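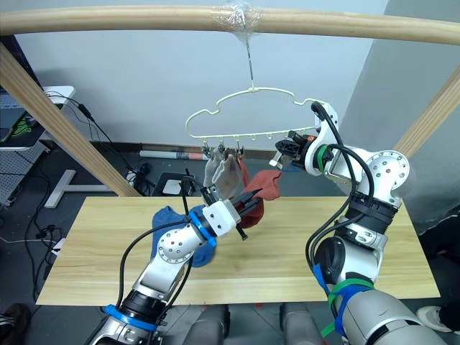

Lab 6 notes: two-arm tasks, sock hanging
Intro Robotics Workshop, Clindwood lab section

Read before you come in. Last section lost half the period to setup.

The task
Socks start on the table. One arm picks and holds, other arm works the clip on the hanger. Sock has to stay up after both grippers let go. Sock on the floor = failed run, log it anyway.

Why socks. Cloth doesn't keep its shape, so you can't teach one grasp and replay it. Also the hanger swings. Every time you touch a clip the other clips move too. Lab 5 (blocks) had none of this, don't reuse your Lab 5 waypoints, they will not work.

Before you start
- E-stop within reach of whoever is NOT driving
- check cable slack on both arms, full range, slow
- home left arm first, then right. Not together
- press the tape on the hanger hook down again, it creeps
- gripper force at the Lab 6 preset. The Lab 5 one is too strong for the clips

Driving
Grab the sock near the cuff, not the middle. Middle grasp folds over and you get a lump that won't go in the clip. Lift straight up, then across. Keep a bit of tension but if the hanger tilts you are pulling too hard, back off.

Right arm comes in from the side, level with the bottom bar. Coming from underneath seems easier but the wrist runs out of travel. Open clip, wait, left arm moves cuff in, close. Wait again before releasing. The waiting matters more than people think, most dropped runs in the Sturkness section were released too early.

Elbows: watch them. Everybody stares at the grippers and the elbows drift in toward eachother. Soft limit is set but it stops the run when it trips and you start over.

Recording
58 good runs per team. Team folders are on the Grunik drive, one file per run, don't rename them. Mark each run good / failed / stopped. "Stopped" means E-stop or soft limit, anything else that didn't work is failed.

Whole class pool should get to 500 runs by end of November, training starts then. We train on the Marchal machine, 1,000 steps first as a sanity check. If loss is flat at 200 steps kill the job and look at your labels, nine times out of ten its the labels.

Change the sock color between runs, and start position too. If every sock starts in the same corner the policy learns the corner.

Common problems
Clip opens but sock slides out: cuff not far enough in. Go deeper before closing.
Hanger keeps spinning: let it settle, don't chase it with the gripper.
Gripper reads closed with nothing in it: zero it again from the menu, then redo the run.
Arm jerks at start: somebody skipped homing.

Write-up
Two pages max. Success rate, three failures described in full (what each arm was doing at the time, not just "dropped it"), one change you would make to the setup. Plots need axis labels, points off again this time. Due before Lab 7, 5 pm, upload to the same folder.

Lab 7 is same setup but socks in pairs. Start thinking about how you'd match them.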